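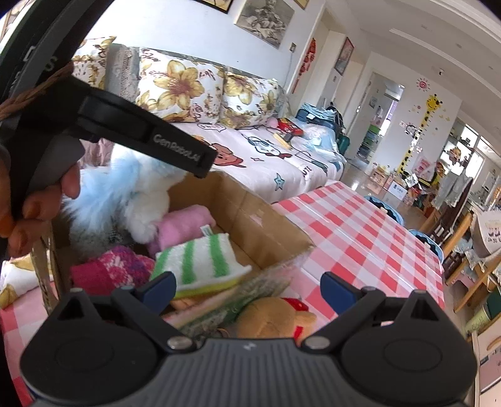 Prellow Wipe-Clean Check Tablecloth, red and white

Okay, I know it's a tablecloth. But I sell maybe a dozen things in this shop and this is the one I get the most messages about, so it gets a proper page!

I'm Xuân Vương and I run the Tô home shop out of Stunbridge. I started carrying the Prellow cloth after I'd had one on my own dining table through two kids' birthdays, a very long jigsaw and more soup than I want to think about. It's the shiny kind you wipe down with a sponge. No ironing, no soaking, no hiding the wine stain under the fruit bowl (you know who you are).

What I use it for most is sorting. Toys, winter knits, all the stuff that lives on the sofa until somebody deals with it. I drag a box onto the table, tip things out, decide what stays, and when I'm done I give the cloth one wipe and we can eat dinner. Dusty cardboard doesn't bother it. Do lift the box when you move it though, don't shove it along, a staple underneath will leave a scratch and there's no fixing that.

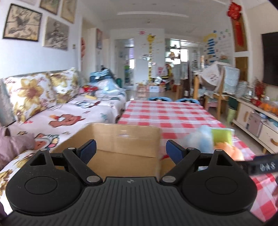 Red-and-white check on a dining table, with a box and some soft toys on top.

The sizes

Small is 46 inches square, good for a kitchen table or a card table. Large is 74 inches long and fits most family dining tables with a bit of drape at the end. If your table is an odd shape, get the bigger one and cut it. It trims with regular kitchen scissors and the edge won't fray, so you don't need to hem anything. I did mine freehand and it's a little wobbly on the wall side, oh well.

It comes folded, so there'll be creases when you first open it. Lay it out in a warm room overnight and most of them drop. Please don't iron it! One customer did and sent me the photo and I'm still sad about it.

Cleaning

Warm water, dish soap, soft sponge. For crayon I go over it with a bit of cooking oil on a paper towel and then soap it off. Ballpoint is the one thing that beats it, so wipe that right away or learn to love it. Put a trivet under hot pans.

Price and shipping

Small is $14. The large costs a bit more, and the current price shows at checkout. I ship from the Kovport warehouse, and orders in before 2 in the afternoon usually go out the same day. Returns are fine if it's uncut and still has its paper band on.

The blue check is sold out until September. I'm keeping a list, so drop me a note with the size you want and I'll email you when the boxes come in. People keep asking for a round one too. I've asked Prellow, they said maybe, and I'll put it up here the minute I hear anything.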